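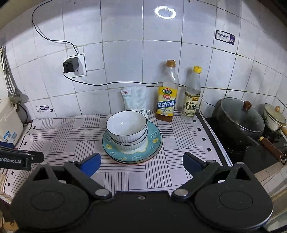
Search this site
Enter keywords
Go

Print this page | E-mail to a friend

2026-05-26
By Seo-ah Choo

Flalton Hymn Festival Opens Registration for July Gathering

FLALTON -- The Dretside Fellowship of Churches is delighted to announce that registration is now open for its summer hymn festival, to be held over 3 days in July at Kirnix Chapel in Flalton. Singers of every age and ability are welcome, and so are those who would simply like to sit in a pew and listen for a while.

This year's program is given over to the psalms, sung in as many settings as our 12 visiting choirs can manage between them, from plain old meter tunes many of us learned at our grandparents' side to new pieces by members of the Yoo Street congregation. Mornings begin with prayer and a short talk, afternoons are for rehearsal, and each evening closes with a service open to the whole town (do bring your neighbors!).

The chapel seats 700, and we expect around 200 singers, so there should be plenty of room for families and friends. There is no charge to attend, though an offering will be taken each evening for the organ repair fund.

Choirs wishing to sing together should register as a group through the chapel office before the end of June.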